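Two-arm bench cell keeps losing soft items at the bag (right gripper)
Forum index > Small Cells and Bench Arms > Setup and Repair

tapeworn_tim
Aug 31, 2026
OK I've been staring at this for too long and need other eyes on it. I look after a two-arm bench cell at Plosisholm. It picks things off a desk mat and puts them in a shopping bag, more or less all day. Right arm does the bagging. Left arm mostly waits its turn.

Hard stuff is fine. Soft stuff, meaning plush toys, anything furry, drops early maybe one time in five. The right gripper closes, lifts, swings over, and somewhere near the bag the thing slides out of the fingers. I swapped the finger pads in May and I want to say it got worse after that, but I wasn't keeping a log back then (I know, I know).

What I've done so far:
- cleaned the pads with alcohol
- re-homed the gripper
- slowed down the swing, which helped a bit
- swore at it

Fault counter on the right gripper says 1259, and I have no idea if that's lifetime or since the last firmware load. Any ideas before I order new fingers from Havberg?

gullwing_b
If it got worse after a pad change it's the pads. Did you redo the closed position afterwards? New pads are thicker than worn ones. The gripper thinks it's closed tighter than it is, or it hits the current limit early and backs off. I've done exactly this to myself and lost a whole afternoon to it.

tapeworn_tim
I re-homed it, doesn't that cover it?

gullwing_b
On mine, no. Homing finds the open end stop. Closed position is a saved value and stays whatever it was until you teach it again. Check what yours does, they're not all the same.

moss_and_solder
Gonna disagree with gull here. If the closed position was off you'd see it on thin hard things too, and he says hard stuff is fine. To me this smells like the cable. Where does the gripper cable run on the right arm? If it's pulled snug when the arm reaches across, you can get a tug at the wrist right at the end of the swing, and a plush toy has no friction to spare. Ours did that at Cavotthorpe and we chased grip force for two weeks before anybody looked at the slack.

gullwing_b
A tug at the wrist isn't going to open a gripper.

moss_and_solder
Didn't say it opens it. I said it jerks it. Put a piece of tape on the cable where it leaves the last clamp, run the reach slowly, see if the tape moves against the housing. Costs you nothing.

plainbearing
Both of you might be right, I've seen stranger. But Tim, how are you grabbing the plush? If the fingers only get a pinch of fur, the body of the toy just hangs there and swings, and then no amount of force will save you. Go in 10 mm lower and take a proper bite of stuffing. I'd change that before touching any settings.

Also what's the bag doing? A tall paper bag with a narrow mouth means you have to carry high, and high means a longer time hanging.

tapeworn_tim
Fair point on the bite. I think it's coming down too shallow because the pick height was taught on boxes.

Bag is a big stiff one with handles, it stands up by itself pretty well. I did have trouble with a handle catching the wrist last month, so I've been turning the bag a little before each run.

ratchet_nan
Tape the bag down!! Little loop of tape under each corner. If it creeps even a bit toward the back of the table your release point is over the rim and you'll blame the gripper for it. Ask me how I know.

And 1259 faults is not scary if it's lifetime. Clear it, write down the date, and look again after a day of running. A counter with no start date is just a number.

moss_and_solder
+1 to clearing the counter. Take a screenshot first though.

tapeworn_tim
Did a bunch of it this morning. Results so far:

Cable: moss, you get partial credit. The tape moved 4 mm at full reach. I gave it more slack and moved one clamp back toward the elbow. Looks a lot less strained now.

Closed position: gull also gets partial credit, annoyingly. The saved value was from before the pads. Taught it again with the new ones on.

Bite: went in lower. The toy hangs a lot steadier now.

I did the cable first and ran only 2 plush picks before doing the other things, so I can't tell you which one mattered. Sorry! I was impatient. Counter is cleared and the date is on a sticky note.

gullwing_b
You changed three things at once, you monster.

tapeworn_tim
I know. Anyway, pics, so you can tell me what else is wrong with my setup. I'm mostly after opinions on the arm angle coming across the table.

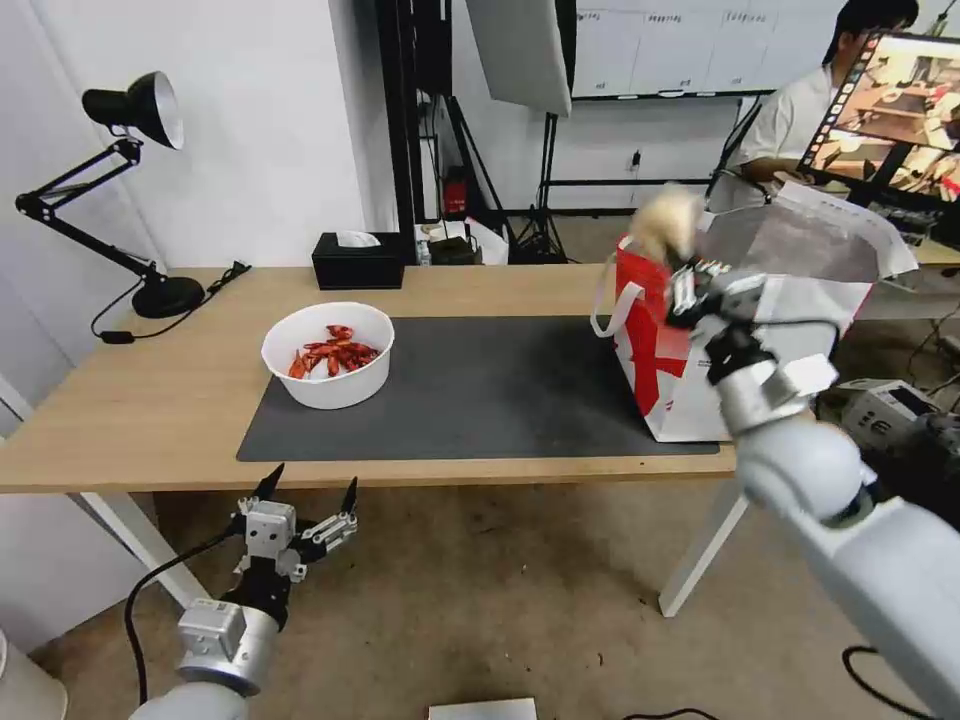
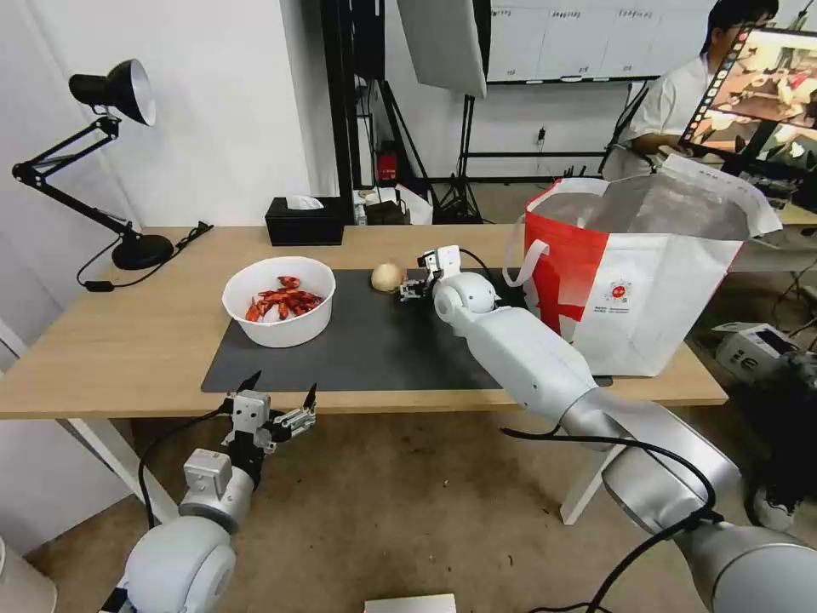

Right arm with the plush over the bag in the first one, right gripper by the small tan round thing in the second. Crawfish bowl stays on the left of the mat in both.

plainbearing
That's a much better hold than I was picturing. I'd still bring the bag in closer to the mat center if your reach allows it, shorter trip.

ratchet_nan
Did you tape it?

tapeworn_tim
Not yet. Tape's on the list.

moss_and_solder
The cable loop over the upper part of the arm in the second one is OK by me, but check it doesn't snag when the arm folds back. Ortuño sells little spring clips for that if you don't like zip ties. I'd hold off on the fingers until you've got a full day on the counter.

tapeworn_tim
Holding off. Will post the number when I have it.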